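トップ > こどもの読みもの > ふしぎ研究室 > 水とコップ

コップの水は、なぜテーブルへ逃げるのか

10月 文・フィオン・ラドック(Ffion Ruddock)

きみはたぶん、一度はしかられたことがあると思う。びんやコップから別のコップへ水をうつそうとして、水がなぜかコップのふちをぐるっと回り、外側をつたって、テーブルクロスにしみこんでいったときのことだ。おとなは「もっとていねいに注ぎなさい」と言う。ところが、これを読んだあとで同じおとなにお茶をいれてもらうといい。急須の口の下には、たいてい小さな水たまりができている。おとなはそれをふきんでさっとふいて、何もなかったような顔をする。

この現象には、ちゃんと名前がある。英語では「ティーポット効果」という。急須やティーポットで起きるからティーポット効果。科学者はときどき、名前をつけるのをとてもめんどうくさがる。

まず、水がどんなやつなのかを知っておこう。

水は、とても小さなつぶ(分子という)が集まってできている。このつぶたちは、おたがいに引っぱりあっている。手をつないで歩く遠足の列みたいなもの、と言いたいところだけれど、遠足の列はたいていすぐにばらばらになるので、水のほうがずっと行儀がいい。葉っぱの上の水が丸い玉になるのは、つぶどうしが引っぱりあって、なるべく小さくまとまろうとするからだ。このまとまろうとする力のことを「表面張力」という。

水のつぶには、もうひとつくせがある。ほかの物にもくっつきたがるのだ。相手がガラスだと、とくによくくっつく。きれいなガラスのコップに水を入れて、横からじっと見てみよう。水面のはしっこが、ガラスにそってほんの少しだけ上にのぼっているのがわかる。だれもたのんでいないのに、のぼっている。ワックスをぬった車の上では、逆に、水はころころした玉になる。ワックスのことはあまり好きではないらしい。

物が水になじみやすいかどうかを「ぬれやすさ」という。ガラスはぬれやすく、ワックスはぬれにくい。きみのくつ下は、水たまりをふんだ日にはたいへんぬれやすい。

さて、いよいよ注ぐ話だ。びんをかたむけると、中の水が口のほうへ動きだす。口のふちまで来た水には、選べる道がふたつある。ひとつは、ふちからぽんと飛びだして、まっすぐコップへ落ちる道。もうひとつは、ふちをくるりと回って、びんの外側にはりつきながら流れる道だ。

どちらになるかは、おもに水のいきおいで決まる。いきおいがあれば、水は急に曲がれないので、そのまま前へ飛びだす。自転車で坂を下ってきて、角を曲がりきれずに、しげみにつっこむのと同じだ。いきおいが弱いと、ガラスにくっつこうとするくせのほうが勝って、水はふちを回りこんでしまう。

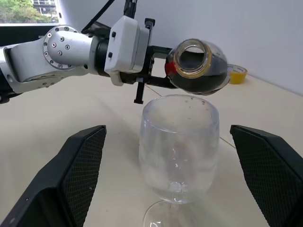
フィオンさんは「ゆっくり注ぐのがいちばん安全」だと思っている人に会うたび、それはまちがいだと言って回っているそうですが、うちの祖母は毎朝ものすごくゆっくりお茶をいれて、一てきもこぼしません。どういうことですか、とセティアさんが手紙で聞いてきた。

たいへんいい質問だ。そして、こういう手紙がとどくと、書き手はおやつを食べる手を止めて考えなければならない。

おばあさんの急須を見せてもらっていないので、はっきりしたことは言えない。でも、あやしいのは急須の口の形だ。水が回りこみやすいかどうかには、いきおいのほかに、ふちの形がかかわっている。ふちが丸くてぶあついと、水はなだらかな坂道をおりるように、楽に外側へ回りこむ。ふちがうすくて、角がするどいと、水はそこで急カーブを切らなければならず、なかなか曲がれない。よくできた急須の口は、先がすっと細くうすくなっている。おばあさんはきっと、いい急須を持っているのだ。うでもいいのだろう。両方かもしれない。

ジャムのあきびんのように、ふたをねじってしめる入れものは、この点ではなかなかのくせものだ。口が広く、ふちは丸く、おまけにねじのみぞまである。みぞに入った水は、そこを横へ走って、思いもしないところからぽたりと落ちる。ジャムを入れるために作られたものだから、水を注ぐのがへたでも文句は言えない。

空気のことも話しておこう。水がびんから出ていくと、そのぶん、かわりの空気が中へ入らなければならない。口の細いびんをいきなりさかさまにすると、出たい水と入りたい空気が、せまい出口でおしあいになる。「ごぼっ、ごぼっ」というあの音は、そのおしあいの音だ。水はまとまって飛びだしたり止まったりするので、コップのまわりはたいへんなことになる。びんをななめにして、口の上側に空気の通り道をあけておくと、水は静かに出てくる。バスの乗り口と降り口が分かれているのと同じで、道がふたつあれば、けんかにならない。

ここで実験をしよう。場所は台所の流しか、おふろ場がいい。じゅうたんの上でやった場合、この読みものの名前は出さないでほしい。

用意するもの
・水
・プラスチックのコップ 2つ
・バターかサラダ油をほんの少し
・ぞうきん(これを最初に用意する人は、かしこい)

やりかた
片方のコップに、ふちの近くまで水を入れる。もう片方のコップを下に置いて、とてもゆっくり注いでみよう。水がコップの外側をつたったら、成功だ。こぼして成功と言われる機会はあまりないので、よく味わっておくこと。

次は同じだけ水を入れて、今度はためらわずに、すっとかたむける。水の飛びかたはどう変わっただろう。

最後に、注ぐ側のコップのふちを一度よくふいて、外側のふちのすぐ下に、バターをうすくぬる。そして最初と同じように、とてもゆっくり注ぐ。バターは水になじみにくいので、水は外側にはりつきにくくなるはずだ。どのくらいちがうかは、コップの形やバターのぬりかたによる。あまり変わらなかったら、ぬる場所を少しずらして、もう一回やってみよう。実験というのは、だいたい「もう一回」でできている。

終わったら、コップは洗剤で洗って返しておこう。バター味の麦茶は、家族にあまり評判がよくない。

注ぎかたのこつも書いておく。入れものには、ふちぎりぎりまで水を入れないこと。満タンだと、ほんの少しかたむけただけで水が出るので、いきおいがつかない。半分くらいなら、大きくかたむけてから水が出てくるので、ふちから下向きに落ちやすい。注ぎはじめたら、とちゅうで迷わない。そして終わるときは、さっと起こす。そろそろと起こすと、いちばん最後の水がいきおいをなくして、外側へ逃げていく。こぼれるのは、注いでいる真ん中よりも、この終わりぎわが多い。

それでもこぼれたら、はしを一本使う手がある。びんの口にはしをぴたりとあて、下の先をコップの内側に向けて、そこへ水をつたわせるのだ。水は何かにくっついて流れたがるのだから、くっついてもいい相手をこちらで決めてやればいい。理科室では、ガラスの棒で同じことをする。先生がむずかしい顔でやっているあれは、つまり、急須の水たまりをふせぐ工夫と親せきどうしなのだ。

セティアさんからは、そのあともう一通手紙がきた。おばあさんの急須の口は、やはりとてもうすかったそうだ。ただし、口の先が少し欠けていて、おばあさんはずっと、そこをよけて注いでいたという。

お問い合わせ | © ハドドラこども科学文庫 | ページの先頭へもどる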